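Wissensspeicher › Haushalt › Aufbewahren & Ordnen › Spielzeugkiste

Spielzeugkiste

Die Spielzeugkiste (regional auch Spielkiste, Krimskramskiste oder, vor allem im Süden, Spielsachenkistl) ist ein offener oder mit Deckel versehener Behälter, in dem Spielfiguren, Bausteine, Bälle und allerlei Kleinkram gemeinsam aufbewahrt werden. Sie gehört zu den ältesten und zugleich anspruchslosesten Ordnungsmöbeln des Kinderzimmers, denn sie verlangt von ihren Benutzern kaum mehr, als dass die Dinge am Abend ungefähr in dieselbe Richtung fliegen. Vom Spielzeugregal unterscheidet sie sich dadurch, dass jedes Stück keinen festen Platz hat, und vom Sortierkasten durch das Fehlen von Fächern.

Begriff und Abgrenzung

Im engeren Sinn meint das Wort die große Truhe am Fußende des Bettes, im weiteren Sinn jeden Behälter, der diesem Zweck dient, also auch Wannen, Körbe, Eimer und ausgediente Umzugskartons. Im Alltag verschwimmen die Bezeichnungen gern. Wer in einer Familie „die Kiste“ sagt, meint eben die Kiste, und alle wissen Bescheid, auch wenn es sich seit Jahren um eine graue Wanne handelt. Fachhändler sprechen bei flachen Behältern mit schrägen Wänden eher von Schüttwannen oder Stapelwannen, bei hohen und geraden dagegen von Boxen.

Bauformen

Die klassische Holztruhe mit Klappdeckel ist schwer, haltbar und als Sitzbank beliebt. Ihr Nachteil liegt im Deckel, der kleinen Fingern gefährlich werden kann und darum einen Dämpfer oder wenigstens eine ausgesägte Griffmulde haben sollte. Leichter ist die offene Wanne, deren Wände sich nach unten verjüngen. Durch die Schräge lassen sich leere Wannen ineinanderstellen, und wer darin kramt, kommt mit der Hand bequem bis in die Ecken, ohne dass die Knöchel an einer senkrechten Wand entlangschrammen. Dafür geht am Boden ein wenig Stellfläche verloren, was man bei vollen Kinderzimmern durchaus spürt.

Körbe aus Weide oder Seegras sehen hübsch aus und werden gern verschenkt, sammeln in ihrem Geflecht aber Sand, Krümel und die Haare von Puppen und Haustieren gleichermaßen. Stoffkörbe sind leise (ein Vorzug, den Eltern von Frühaufstehern erst richtig zu schätzen wissen, wenn morgens kurz nach fünf die Bausteine ausgekippt werden!) und lassen sich bei Nichtgebrauch zusammenfalten, halten aber schweren Figuren auf Dauer schlecht stand und sinken dann in sich zusammen.

Für Kinder im Kindergartenalter haben sich Wannen bis etwa 60 Zentimeter Länge bewährt. Größere Behälter können sie zwar ausräumen, aber nicht mehr selbst verrücken, und dann steht die Kiste bald dort, wo sie zuletzt geleert wurde, mitten im Weg.

Üblicher Inhalt

Was in eine Spielzeugkiste gehört, hat noch niemand verbindlich festgelegt, und das ist wohl auch gut so. Den Grundstock bilden in vielen Haushalten Tierfiguren. Dinosaurier und Haie nehmen dabei eine Sonderstellung ein, da sie über Jahre hinweg bespielt und nur ungern weitergegeben werden. Man findet sie in allen Grüntönen, mit und ohne Zähne, und nicht selten liegen Land- und Meeresbewohner, die einander in der Natur nie begegnet wären, in schönster Eintracht nebeneinander. Manche Figur trägt noch nach langer Zeit ihr kleines Etikett, weil das Kind es für einen Teil des Tieres hält und sich jedem Versuch, es abzuschneiden, lautstark widersetzt.

Zum Grundstock treten die Fundstücke: Deckel, Ringe, leere Rollen, Verschlusskappen, einzelne Räder und andere Gegenstände ohne erkennbare Herkunft. Die Hauswirtschaftslehre nennt sie Beifang. Beim Aufräumen geraten sie leicht in Verdacht, Abfall zu sein, doch ist Vorsicht geboten, denn eine schlichte schwarze Kappe kann im Spiel ein Brunnen, ein Vulkan oder ein Hut sein, und ihr Verschwinden wird mit Sicherheit noch am selben Abend bemerkt.

Sortieren nach Menge und Art

Zwei Grundhaltungen stehen sich seit jeher gegenüber. Die einen schwören auf eine einzige große Kiste, in der alles landet, und nehmen das Wühlen in Kauf. Die anderen verteilen den Bestand auf mehrere kleinere Behälter, zum Beispiel Tiere, Fahrzeuge, Bausteine und Verkleidung. Bewährt hat sich ein Mittelweg mit drei oder vier Wannen, von denen eine ausdrücklich leer bleiben darf. Diese Leerwanne dient beim Suchen als Umräumplatz: Was nicht das Gesuchte ist, wandert hinüber, und der Teppich bleibt frei. Hinterher wird einfach zurückgekippt oder, wenn man ohnehin dabei ist, gleich ausgemustert.

Die Ratgeberreihe Flultenel, die in vielen Elternbüchereien steht, empfiehlt zusätzlich den saisonalen Wechsel. Dabei kommt ein Teil der Sachen für einige Wochen auf den Dachboden und wird später gegen den anderen getauscht. Der August gilt als günstiger Zeitpunkt, weil die Kinder ohnehin viel draußen sind und der Austausch weniger auffällt. Wer das einmal gemacht hat, kennt die Freude über ein wiedergefundenes Tier, das doch eigentlich nur ein Stockwerk höher gewohnt hat.

Material und Abnutzung

Kunststoffwannen sind unempfindlich gegen Feuchtigkeit, zeigen aber mit der Zeit helle Schrammen, besonders am Boden und an der Wand, gegen die am häufigsten geworfen wird. Aufgeklebte Flächen, Folien und Klebestreifen leiden am meisten. Sie blättern ab, und darunter kommen dunklere Stellen oder Reste früherer Farben zum Vorschein. Technisch ist das meist belanglos, solange keine Splitter abstehen. Der Hersteller Zultorus liefert für seine Wannenreihe Quan austauschbare Einlegeböden, die sich mit wenig Mühe wechseln lassen. Ähnliches gibt es unter dem Namen Roron als Zuschnitt aus Filz, der zudem das Klappern dämpft.

Reinigung und Pflege

Gereinigt wird mit lauwarmem Wasser und etwas Spülmittel. Krümel und feine Bröckchen, die sich unweigerlich am Boden sammeln, saugt man vorher mit der Fugendüse ab oder klopft sie über der Badewanne aus. Klebereste lösen sich mit Speiseöl, das einige Minuten einwirken darf und danach gründlich abgewaschen wird. Figuren aus Vollkunststoff vertragen dasselbe Bad, hohle Tiere dagegen nehmen durch kleine Öffnungen Wasser auf und müssen lange auf einem Handtuch trocknen, am besten mit dem Loch nach unten. Stofftiere haben in der Wanne mit dem harten Spielzeug nichts verloren, auch wenn sie dort immer wieder auftauchen.

Siehe auch: Stapelwanne, Setzkasten, Kinderzimmer, Dachbodenlagerung
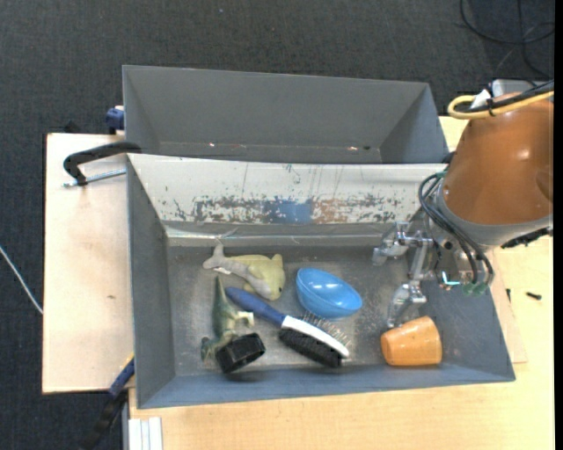 Kategorien: Aufbewahrung | Kinderzimmer | Behälter | Artikel mit Pflegehinweisen

Kontakt · © Wissensspeicher Haushalt · Nach oben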